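Search Kero Kids
Type a word...
Go

Boxes! Why So Many Things Are Box-Shaped

Go and look in a kitchen cupboard. Cereal, tea bags, crackers, rice, maybe a cake mix at the back. Now think about where you keep your crayons, your board games and your winter shoes. Boxes are everywhere, and once you start noticing them you can't stop!

A box might seem like the boring part of a present. But there's a lot of clever thinking folded into one.

What makes a box a box?

Most boxes are a shape called a cuboid. A cuboid has six flat sides, called faces. It has 12 edges, where two faces meet, and eight corners. If all six faces are squares, you have a special cuboid called a cube, like the ones you roll in a dice game.

Every corner of a cuboid is a square corner, the same kind you find on a sheet of paper. Square corners fit up against each other with no space left over. Try pushing two oranges together on a table and look at the gaps around them. Then do it with two boxes -- no gap at all!

That matters a lot if you're filling a truck. Air takes up room, and a truck full of round boxes would carry plenty of it.

A box starts out flat

Many boxes begin life as one flat sheet. A machine cuts out the shape and presses lines into it so that it will bend in the right places. Those pressed lines are called creases or scores. The flat shape has a name too: it's called a net.

At the Clarko box works, 800 flat boxes can be stacked on one rolling cart. Fold those same boxes up and they'd fill a classroom, and the teacher would have to stand in the hall!

You can see a net at home. Find an old cereal box, ask if you may have it, and gently pull open the glued seams. Lay it out on the floor. You'll spot the big front and back, the thin sides, the flaps, and a skinny strip down one edge. The skinny strip is where the glue goes.

What's hiding in the wall?

Thin boxes, like the ones for tea or toothpaste, are usually made of stiff paper called paperboard. It's light and easy to print on.

Big brown shipping boxes need more muscle. Look closely at a torn edge and you'll see a wavy layer squeezed between two flat ones. This is corrugated board (say it: KOR-uh-gay-tid). The waves work like a row of tiny arches, and arches are very good at holding things up. There's air between them as well, so the wall can squash a little and protect what's inside when it gets bumped.

How to stack like a pro

The strongest parts of a box are its corners. If you put one box right on top of another, with the corners lined up, the weight goes straight down through them. Slide the top box over and its corners push on the middle of the lid below, where it's weakest. That's when you get a sag.

Good stackers follow these rules:

Heavy boxes at the bottom, light ones at the top.
Big ones under small ones.
Line up the corners.
Stop before it wobbles.

The packers at Lokero Toys once built a wall from 3,000 puzzle boxes, and it stayed up until lunchtime!

Try it: the Kiani box challenge

You'll need ten or more small boxes, a table and a ruler. Matchbox-sized ones are great (with no matches in them, please), and so are little gift boxes.

1. Set them all on the table in one flat layer. Can you make a rectangle with no gaps?
2. Measure the rectangle, then push the boxes into a different one. Is it longer? Is it thinner?
3. Now use two layers. How much table did you get back?
4. Find a bigger box that will hold all of them. Turn the small ones on their sides if they won't fit the first time.

Step 4 is harder than it sounds, and it's the best part. Some boxes will fit lying down but not standing up. You may have to take everything out and begin again -- grown-up packers do that too.
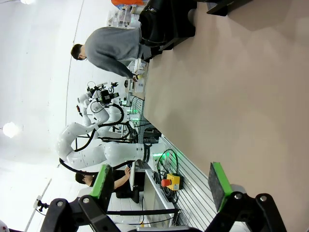

If you've got boxes left over when you finish, draw a door and two windows on each one and start a town. Cereal boxes make very good apartment buildings, and a tea box is just right for a bus.

124 shares
83 comments

More from Kero Kids
Why Are Bubbles Round?
How Paper Is Made
What Makes Glue Sticky?
Knots You Can Tie Before Breakfast
The Long, Long Story of the Table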